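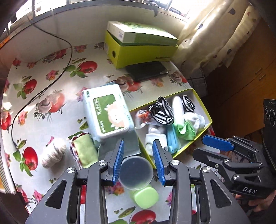
4.2 Small textiles in shallow open boxes

The second group of storage arrangements concerns items too small to be stacked on a shelf with clothing and too numerous to be left in a drawer without some division. Socks, face cloths, hand towels and similar pieces fall into this group. Of the 46 households that took part in the study, 34 kept at least part of this material in a box without a lid. The boxes varied a good deal in origin. A few had been bought as drawer dividers under the Skerby name, but most were lids or lower halves of packaging which had first come into the home for another purpose.

Participants were asked to pack a box in their usual manner, at a table of their own choosing, and were allowed 20 minutes to do so. No instruction was given on whether pieces should be folded or rolled. The session record was completed by Margarida Garcia or Gonçalo Sequeira, and the finished boxes were assessed separately by Raquel Lobo against the scheme set out in Section 3. Where the two accounts differed, the session record was followed.

Three treatments were distinguished. A piece was recorded as rolled when its layers formed a spiral which held without support, as folded when it had at least one straight edge formed by a crease, and as loose in all other cases. A sock turned into its own cuff was recorded as rolled. Ogilvie treats this last form as a separate class, but the distinction proved difficult to apply to short socks and was dropped after the pilot sessions in October.
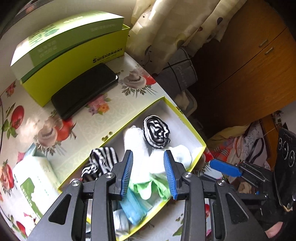

Section 4.2 | 700 words

Figure 2. Open box with a yellow-green rim holding small textile pieces, some rolled, one folded and others crumpled or ruffled. The black-and-white striped roll stands on end.

Mixed treatment within a single box was the usual result. In Figure 2, a striped piece has been rolled and set upright, so that the spiral can be seen from above, while another striped piece on the opposite side of the box is crumpled. The turquoise-blue cloth is folded. The light green cloth beside it lies in ruffles. There is bare cardboard at one corner, and the contents as a whole sit loosely.

The position of a roll affects how easily it can be recognised. A roll stood on end takes up little of the base and shows its pattern as a spiral, which is generally enough to tell a striped piece from a plain one. A roll laid on its side shows a greater length of cloth but occupies more of the floor of the box. Participants who stored patterned and plain socks together tended to stand the patterned ones up and lay the plain ones down. Asked about this afterwards, several had not been aware of doing so. Plain white pieces caused the most hesitation in all sessions, as one white roll is easily taken for another until it is opened.

Folded pieces behaved differently. A folded cloth keeps its shape well between two firm neighbours and poorly beside an empty space, where the upper layer slides and the crease opens. For this reason the order of packing had some bearing on the outcome. Boxes in which the cloths were placed first and the socks fitted round them were assessed as tidier than those packed in the reverse order, although the difference was small and was not found in the deepest boxes. Correia reached a similar view in his earlier work on linen drawers.

Depth deserves separate comment. In a shallow box all pieces lie in one layer or slightly more than one, and everything can be seen at once. The same property limits capacity. Participants with shallow boxes were more likely to leave pieces on the table at the end of the session, and these remaining pieces were most often towels, which had been rolled ready for packing and then found to be too thick. It was rare for a towel to be unrolled and folded again to make it fit. Most participants preferred to find it a place elsewhere.

The scheme does not record how full a box was. An attempt was made to do this with the Dronberg scale, which grades visible floor area in five steps, but soft pieces settle when a box is lifted and the grades assigned before and after moving were seldom the same. Boxes were accordingly described in words only. Oyelaran has suggested that the height of the tallest piece above the rim would be a steadier measure, and this was adopted for the drawer sessions reported in Section 4.3.

Correspondence on this section should be addressed to Bernadette Oyelaran. The recording sheets are held with those for Sections 4.1 and 4.3 and may be consulted on request.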